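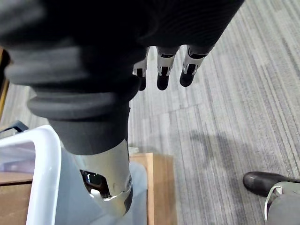 Friday, 21st April

Well, it has been a week and a half, and I promised several of you I'd write up the business with the wrist, so I've made a pot of tea and I'm going to do it properly.

If you've been reading since September you'll know that I spend my working days with Kurater, a robot whose whole job is putting things into boxes and taking them out again. I'm very fond of it, and I probably talk about it too much at family dinners (sorry, Mum). For months it had behaved beautifully. Then on Tuesday morning, on lift number 13 of a perfectly ordinary run, it reached down for a beanbag, closed its fingers, came halfway up and simply let go of the arm. I don't mean it dropped the beanbag! It kept hold of the beanbag. The wrist went slack and the whole hand swung over sideways, with Hawi Workneh kneeling not very far away, sorting the next lot of bits and pieces.

He wasn't hurt, thank goodness. The knuckles brushed his sleeve and that was all. But he'd gone quite pale, and so had I, and Triin Kütt had the stop button down before either of us had said a word. We all had a sit and a biscuit before anybody touched anything.

My first thought was the software, mostly because I'd changed the software the night before and had that horrible sinking feeling you get when you've left the house and can't remember the oven. I went through the log three times. There was one fault in it, code 287, and the manual says this means "joint power lost, check supply". I put the old version back anyway and we tried again with everybody standing well clear and a pillow underneath. It went on lift 12. So it wasn't me, and I'm ashamed to say how pleased I was.

Triin was the one who suggested looking under the rubber. Our wrist has a soft ribbed sleeve over it, rather like the bendy bit on a vacuum cleaner, and it's there to keep fluff and fingers out. It also hides everything, of course, and none of us had rolled it back since the day it was fitted. When we did (it takes two people and a fair amount of muttering) we found that the power cable had been rubbing against the inside of the joint every time the hand turned over. The covering had worn right through in one place. Whenever the wrist bent far enough the bare patch touched metal, the supply protected itself by shutting off, and down came the hand.

The counter said 1,281 hours. I had it in my head that we were nowhere near that.

The part that's kept me awake is the brake. There's meant to be a small brake in the wrist which grips when the power goes, so that the hand stays put. Ours had been switched off in the settings. I rang Zenari, who sold us the arm, and a very patient woman explained that it's left off for fitting and should be turned on afterwards. It's on page four of the handover sheet, and my signature is at the bottom of page four. I've apologised to Hawi more times than he'd like, and he has now asked me to stop.

So we have a new cable, run round the outside of the bend with a bit of slack in it, and the brake is on. Triin has tested it by pulling the plug at every angle she could think of, and the hand stayed where it was each time. We've put tape on the floor as well, and when the arm is live you stay on your own side of it, even if you've only dropped a pen. The sleeve comes back for a look on the first Monday of every month, muttering included.

I did wonder whether to write any of this down, as it doesn't show me in the best light. But two of you have the same arm, and I'd feel dreadful if I'd kept quiet. Do go and check your brake setting, please, and have a peep under the sleeve while you're there. If yours has a cable that runs on the inside of the bend, leave me a comment and I'll send you Triin's drawing of the new route, which is much clearer than anything I could manage.

We start the full runs again on Monday, with the beanbags first.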